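16 February 2023
Posted by: workshop, bench two

Truseck statue, repair log, entry 4

Picked up again after the long gap over Christmas. Last entry was in December, when the left forearm went back on with the wrong pin and had to come off again. The new pin is 15 mm longer and goes right through the elbow cup into the upper arm, so the weight now hangs on steel and the glue only has to stop it turning.

For anyone joining at this point: the statue is the shop-floor Truseck, the big armoured troll from the second Hendham game, the one with the lantern and the broken horn. It is a fibreglass shell over a welded frame, made by Kuhlmann for shop displays. The owner bought it from a games shop that was clearing out and paid 1,000 for it, which was fair given the state of the legs. He had a quote of 3,000 from somewhere else to restore it and came to us after that. We have not promised shop-new. We have promised that it stands up, does not shed paint and can be taken through a house door in pieces.

Today's work was the frame, the horn and the first colour tests.

Frame. The base plate had rusted along the back edge where it sat on a wet floor. Wire brushed it, treated it, left it alone for an hour and brushed it again. The pitting is shallow. Two of the bolts into the left ankle were not original and were too short, so the leg has been rocking on the plate for years and that is what opened the crack behind the knee. Replaced both with the proper length and a wide washer. The leg now has no play that I can feel by leaning on the hip. I want to check it again with the torso on before calling it finished.

Knee crack. Opened it out with the small burr, cleaned inside as far as I could reach, laid two layers of glass tape on the inside through the hatch at the back of the thigh. It is a horrible place to work. If we get another Kuhlmann figure in, cut the hatch bigger at the start. Outside face is filled and keyed but not sanded flush. It needs overnight at least with the heater off, as last time the filler skinned over and stayed soft underneath.

Horn. The horn is meant to be broken, but it has also been broken by accident, lower down, and somebody glued it back on crooked with what looks like car body filler. Took it off. The owner wants it as in the game, so I went through the art book and paused the opening film in a few places. The game model has the horn snapped off just above the second ring, with the break slanting back. The statue has it slanting forward. I think the statue was made from early drawings and the game changed later. Asked the owner which he wants and he said leave it as Kuhlmann made it. Good, less work.

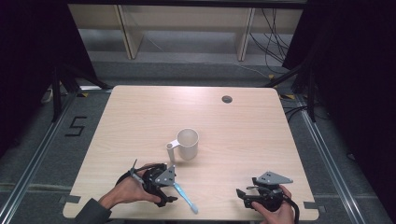 White mug on the small wooden table.

Colour tests. The skin is the hard part. In the game he is grey-green in daylight and nearly blue in the caves, and the statue was painted somewhere between the two and has then yellowed on one side from standing near a window. There are 11 test cards now, all sprayed on primed scrap with the same satin coat over the top. Cards 1 to 4 are too green. Card 5 is right on the shaded side of the statue and wrong on the faded side. Card 7 is the best match for the inside of the armpit, which I am treating as the original colour because no light has got in there. The rest are the same mix as card 7 with more or less brown and I could not tell some of them apart by the end of the afternoon. Look again in the morning before choosing.

If it is card 7 then the whole skin has to be sprayed, as there is no hope of blending it into the yellowed side. That is more paint than I put in the estimate. The armour can stay as it is apart from touching in the shoulder spikes. The wear on the armour suits it anyway and the owner asked us to keep it.

Lantern. Did not get far. The lantern had a bulb holder in it at one time and the wire runs down inside the arm and stops at the elbow, cut. The new pin now goes through where the wire would pass. I should have thought of that before fitting the pin. There is room to drill beside it for a thin low-voltage cable, and the owner would like it to light up, so drill before the forearm is glued for good. Amber, with a slow flicker if we can do it cheaply. The lantern in the game goes dim when there is an enemy near and he asked if it could do that when someone walks past. Told him I would think about it. A cheap motion sensor in the base would probably do.

Eyes. Both present. The right one is loose in its socket and turns if pushed. Packed it with a strip of foam for now so it does not fall into the head. He looks slightly to one side until it is set properly.

Stock. Nearly out of the fine glass tape and there is half a tin of primer left. Ordered both from Zondater, along with another box of the long bolts. Their delivery has been slow this month, so the primer may hold us up before the tape does.

To do next:
Sand knee filler, check for soft spots
Choose skin colour in daylight, write the mix on the lid
Drill elbow for lantern cable, pull cable through, then glue
Set right eye
Dry fit torso to legs, check left leg for rocking
Send owner the extra paint cost before any more is bought

Note for whoever is in first: the head is on the lower shelf under a dust sheet, face up. Do not pick it up by the good horn. The glue there is old as well and I have not tested it.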